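Home Ask Browse Lamps & Lighting Moving & Storage Sign in

Jointed desk lamp keeps ending up on its side, fix it or pack it away?

Asked by Bhavana Pisharody in Lamps & Lighting
140 views

Quick one, hopefully. We have the ground floor at Pindari until the end of July and I've been put in charge of the long list of small stuff, lamps included. Two desk lamps for the wood table. One is black with a cone shade, goes at the far corner, gives me no trouble at all. The other is the silver one. Round base, jointed arm, metal head, frosted bulb.

The silver one will not stay where I put it. Stands fine folded up. Pull the arm out far enough to light the middle of the table and the head sinks, slowly, and if the arm is right out the whole thing goes over. So lately it just gets laid down flat when its not in use.

Things I've tried:

Tightening the joint nearest the base. Helped for an afternoon.

Folded cloth under the base so it doesn't slide. It doesn't slide now. Still tips.

Big metal binder clip on the base, to hold it to the table edge. Base is too thick for the clip and I didn't want to force it -- scared of marking the wood.

Turning it so the arm goes across the table corner instead of straight over. A bit better but then the cord is on the side where people sit and everybody catches it.

The other half of the question is whether we even need it. The hall is bright, long ceiling light plus downlights, and big windows down one side. Pai says two lamps is silly with all that overhead and I should box the silver one up with the other stuff for storage. But in the evening the windows give you nothing, and close work on that table is hard on the eyes. At 4 pm it's fine. By 7 I want a lamp.

A replacement at the Flevel store is $70 for one with a heavier foot. Not a huge amount but I'd have to ask for it and I'd rather not if there's a dumb fix I've missed.

So: 1) can the arm be made to hold, 2) if not, how do I weight the base without it looking awful, 3) if I do pack it, does the bulb stay in or come out?

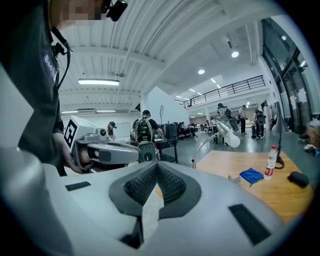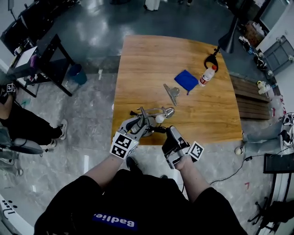
3 answers, oldest first

Itsuki Imai
Helpful (20)

Two separate problems, don't mix them up. Sinking head = joints. Tipping = base. Fixing one wont fix the other.

Joints first. Unplug it, let the bulb cool. You tightened the bottom joint, but the one that usually gives is the one at the head, or the elbow. Work from the head down. Quarter turn, test, quarter turn, test. If there's a wing nut or a knob, look for a washer under it. Plastic washers go shiny and then nothing grips. A rubber or fiber washer from the hardware store is pocket change. Take the old one with you to match the size.

If the knob spins and never gets tight the thread is gone and you want a new bolt, same size, with a locking nut. Don't oil anything! People oil squeaky lamps and then wonder why the arm drops.

If it's the kind with springs along the arm, different story, tightening only does so much and a stretched spring needs replacing.

Base. Cheap way, a flat steel plate a bit wider than the base, felt on the bottom, base stuck on top with mounting tape. Paint it gray or silver and you stop seeing it. Make the plate stick out on the side the arm leans toward, that's where it counts. Put the arm right out and check it stays put before you walk away from it.

Leave the binder clip off. It'd slip, and you're right about the wood.

Cord -- run it off the near edge only if no one sits there. Otherwise back edge and down a leg, with a couple of stick-on cord hooks. A snagged cord will pull down any lamp, heavy foot or not.

I'd keep it. Ceiling light comes from above and behind you when you lean in so your own head shades the work. Lamp from the side, low, opposite your writing hand.

dritberg_hallkeys

just buy the $70 one, life is short. we had three of the jointed type in the Dritberg reading room and all of them drooped, every one. new ones were clamp on and they're fine, only thing is you need a table edge with a bit of overhang

oh and dont leave drinks bottles on the same table as a lamp that falls over. speaking from experience, orange soda, bad day

Sam in Moving & Storage

Only answering number 3.

Bulb out. Always. Wrap it on its own in paper, in a small box or a mug, and tape that to the lamp base so they don't get separated. Write the fitting on the tape too, saves hunting later.

Lamp: fold the arm all the way down, then tie it folded, soft string or a strip of cloth. Blue cloth you have folded up on the table would do nicely around the head, keeps the metal from getting scratched. Cord in loose loops, not wound tight round the arm. Twist tie. Base goes at the bottom of the box, heavy side down, fill the gaps with towels or paper.

Cone shade on the black one, stuff the inside with paper if it ever gets packed. They dent. Don't stack anything on it.

Label the box on the side as well as the top, once they're piled up the top is no use to you.

Comment from Bhavana Pisharody: thanks all. Going to try the washer thing Monday, head joint first like Itsuki says. If it still sinks I'll ask about the Flevel one. Bottle has been moved, point taken.

Comment from Itsuki Imai: if the washer's cracked get two, they go again

Community help board, 1,692 members | Contact | Copyright the contributors | Back to top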